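3 Planning and Budgeting the Cell

Complete this section before placing an order. It covers the choice of arm and gripper, the spare parts to hold, the bench space to set aside and the cost items that are often left off a first quote. Mounting and wiring are covered in Section 4.

The Flilorov bench cell is sold for service and teardown work on desktop computers and workstations. It can be bought as a full kit or as separate parts. The full kit includes the arm, one gripper, one wrist camera, the controller and the base plate. Tables, fixtures, lighting and guarding are not included in either case.

3.1 Define the work

1. List the machines the cell will handle. Record the outer size of each case and which side opens.

2. For each machine, list the parts to be reached: cables, memory, drives, fans, cards. Mark each part as "remove", "refit" or "inspect only".

3. Measure the smallest clear opening on the path to each part. Measure with the cables in place. Published case drawings do not show cables.

4. Note any part that must be held with one hand while another is released. A single-arm cell cannot do this without a fixture. Plan for a fixture, a second arm or an operator.

5. Keep the list. The dealer will ask for it, and it is the basis for the acceptance test in Section 9.

Note: If more than half of the listed parts are marked "inspect only", price the camera-only version first. It uses the same base plate and can be upgraded.

3.2 Select the gripper

Two grippers fit the standard wrist. The Trorkow parallel gripper opens to 50 mm and moves both fingers in a straight line. The Trorkow linkage gripper has a wider stroke, but the fingers swing through an arc as they close and need side clearance to do it.

1. Compare the openings measured in 3.1 with the clearance table supplied with each quote. Use the figure for the gripper fully open, plus finger thickness on both sides.

2. Check the full depth of reach as well. The housing behind the fingers is wider than the fingers and will meet the edge of the case first.

3. Check what the wrist camera will see at working depth. Inside a crowded case, the gripper takes up a large part of the view. Budget for a second, fixed camera if the operator must see the area beside or behind the fingers.
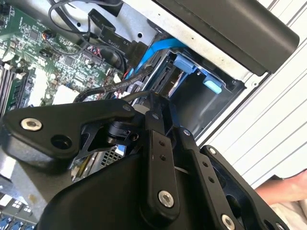 4. Decide on fingertips. Plain metal tips are supplied. Soft tips are a separate line item and wear out; allow 2 sets per arm for the first year.

5. Ask the dealer for a loan gripper and try it by hand, unpowered, in the tightest case on the list. Most sizing errors are found at this step.

Caution: Do not size the gripper from the part alone. A finger that fits the connector may not fit between the connector and the next cable.

Caution: Metal fingers can bridge contacts on a live board. All work must be done with the machine unplugged. Include a lockable power strip in the budget if the bench is shared.

3.3 Plan the bench

1. Allow clear space on the opening side of the case for the arm at full reach. The back of the table may face a wall.

2. Allow a standing place for one operator, outside the arm's fast-motion zone. If the operator will reach in during a task, order the reduced-speed option and the hand-guiding switch together. Neither works alone.

3. Choose a light-colored, non-slip work surface. Dark screws are easier to find on it, and the case is less likely to shift under side load.

4. Confirm that the table does not rock. The Howlader steel frame is the tested choice. Other tables may be used if they meet the stiffness values in Appendix B.

5. Provide a separate outlet for the controller – do not run it from the same strip as the machine under service.

3.4 Build the budget

Enter a figure for each line below, even if the figure is zero. Blank lines tend to come back as change orders.

Arm, controller and base plate
Gripper and spare gripper
Fingertips, plain and soft
Wrist camera and fixed camera
Table, fixtures and lighting
Guarding and stop switches
Covano control software, per seat
Delivery and installation
Operator training
Scrap machines for practice
Service contract

Note: The software is licensed by the seat, and a seat used only for playback or review still counts. A cell with one operator and one reviewer needs 2 seats.

Note: Linkage screws and pivot pins are sold only as a kit of 13 pieces. One kit covers one gripper. Order it with the gripper; kits ordered later ship separately and carry a freight charge.

Set aside practice machines early. Training uses at least 3, of the same models listed in 3.1, and they should be treated as scrap afterward. Connectors and latches may be damaged while operators learn the grip force settings.

3.5 Before ordering

1. Send the parts list, the opening measurements and a floor sketch to the dealer.

2. Get the clearance check back in writing. The fit guarantee does not apply without it.

3. Confirm the lead time for the gripper separately from the arm – they ship from different plants.

4. If the budget closes in February, request the quote before the end of December. Quotes are not backdated.

Continue to Section 4 when the order is confirmed and the table is in place.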